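I Patched My Farming Game and Now the Goats Have Opinions

10/22/24

The update was 14 gigabytes. I want that on the record, because the patch notes for it fit on one screen of my phone, and a good third of that screen was a thank-you to the community for its patience. I'm part of the community. I had not been patient. I'd been refreshing the download page since lunch like a man waiting on lab results.

The game is Clistach, which I've written about here before, probably too often. For anyone who wandered in looking for something else: you inherit a hill farm, you repair the hill farm, you are slowly ruined by the hill farm. There are goats. There's a village called Premport down on the water where you sell cheese to people who tell you last year's was better. I've put an amount of time into it that the console will happily display if you press the wrong button, and I've learned not to press that button when anyone else is in the room.

So, the autumn update. The headline feature is weather that matters. Before this, rain in Clistach was a filter. It made everything a bit gray and you got a nice sound on the barn roof, and then you went on doing exactly what you were doing. Now rain does things. Paths turn to mud and you walk slower on them. Hay left out goes bad. The river by the lower field comes up, and if you built your chicken coop on the flat bit by the river, as every single guide told you to, then you now own a floating chicken coop.

I built my chicken coop on the flat bit by the river.

In fairness, the notes did warn me. They said, "Some low-lying structures may be affected by seasonal water levels." I read that and thought, what a lovely touch, and loaded my save. The chickens are fine, by the way. They stood on the roof looking at me until I bought a ladder, which costs more than the chickens did. There's a new ladder item. I suspect the ladder was designed first and the flood was built to sell it.

The second big change is the goats. The goats used to have two moods, hungry and not hungry, and I felt we understood each other. They now have what the notes call "expanded temperaments." In practice this means one of mine will not go through a gate if another goat has gone through it first, and a third one has decided that the shed is hers. I can't get into the shed. My scythe is in the shed. I've tried going in at night, and she's in there at night too, standing in the dark with her little square eyes, and the prompt that used to say "Enter" now says "Negotiate." I pressed it. It took my last turnip and nothing else happened.

I looked this up, naturally. The forum is split between people who think it's a bug and people who have written long posts about herd hierarchy and how you need to raise your standing by brushing the senior goat every morning before you feed the others. I've been brushing her. My standing, according to the new menu, is "Tolerated." 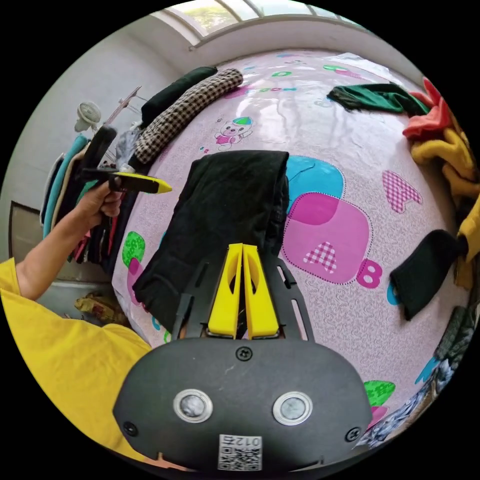
Gatchalian, who has commented on every Clistach post I've ever put up and disagreed with most of them, got in touch before I'd even finished this one to say that I was doing it wrong. You don't brush the goat in the shed, apparently, you brush the goat the shed goat is afraid of, and you can tell which one that is by who gets to the salt lick first. Also the turnip was a mistake and she will remember it. Also, and I'm quoting the message here, the old goats were furniture and I should be grateful.

I'm not sure I'm grateful. I did go and look at the salt lick, though. It's the small brown one with the torn ear. I'd had her down as the shy one this whole time.

Now the part I really wanted to complain about, which is the menus. Somebody has moved everything. The seed pouch used to be one press to the left of the tool belt, and my thumb knew that in the way it knows where the light switch is. In the new layout, one press left of the tool belt is "Discard." Do you see where this is going? I have discarded a watering can, a perfectly good cheese press, and the wedding invitation from the blacksmith, which was a quest item. The blacksmith now greets me with "Oh. You." I've found no way to fix this. If there is one, it probably involves a turnip.

You can change the layout back, it's true. The option is under Accessibility, then Controls, then Legacy, then a toggle called "Classic Pouch" which is off by default and which resets whenever the console goes to sleep. I've turned it on so many times that I could do it blind, and at this point I might as well have learned the new menu.

Performance, since people always ask. I'm on the older console, the one that sounds like a hair dryer, and it runs better than it did. The stutter when you come over the ridge and see the whole bay is gone. Loading into Premport used to give me time to make tea, and now I barely get the kettle filled, so that's a real improvement at some cost to my tea. The market is smoother too, even on cheese day when the whole village turns up. I did have one crash, during the lantern festival, right after I'd handed over my entry in the marrow contest. When I reloaded, the marrow was gone and the festival was over and I had placed 6th. I didn't know they tracked it that far down.

There's some small stuff I like a lot. You can sit on walls now. That's in the notes as one line, "Added wall sitting," and I've spent more time on it than on anything else in the patch. You go up to a wall, you sit on it, the camera drifts back a little and you hear sheep. The light goes orange around suppertime and the boats come in. I sat there for 5 in-game hours while my hay went bad. I regret nothing except the hay.

Fishing has been changed as well, and here I have to admit I don't know how, because I've never caught a fish in this game. The notes say the tension curve has been "softened for newer players." I went down to the jetty to try it and lost the rod. It wasn't a fish that took it. I went left of the tool belt.

And the dog can swim! He couldn't before, he'd just run up and down the bank looking upset whenever you crossed, and I used to walk the long way around by the bridge so I wouldn't have to watch. Now he hops straight in. He's slow and he holds his head up very high like somebody who's just had their hair done. Whoever on the team pushed for that, thank you, and I take back about half of what I said regarding the ladder.

What I haven't touched yet is Drerkomau, the new area on the other side of the pass. You need snow boots to get there, and for snow boots you need leather, and for leather you need to be on speaking terms with the tanner, who is the blacksmith's cousin. So that's going well. From what I've seen in other people's screenshots it's mostly pine trees and a ruined chapel, with a cheese cave that ages things twice as fast. I want that cave very badly. I have a lot of cheese sitting in a barn doing nothing, some of it downhill from where the river now goes.

People keep asking if they should start a new save for the update or carry on with the old one. I'd say start fresh if you can stand to. The new opening is gentler, the tutorial finally explains fences, and you'll have the sense to put your coop up the hill. I won't be doing that myself. I've got a farm with a wet coop and an angry blacksmith and a shed I'm not allowed in, and I know where every stone on it came from. Well, the ones I haven't discarded.

Comments are open. If anyone has got their invitation back from the blacksmith, please say how, and go slowly. I'll be out at the salt lick with the brush.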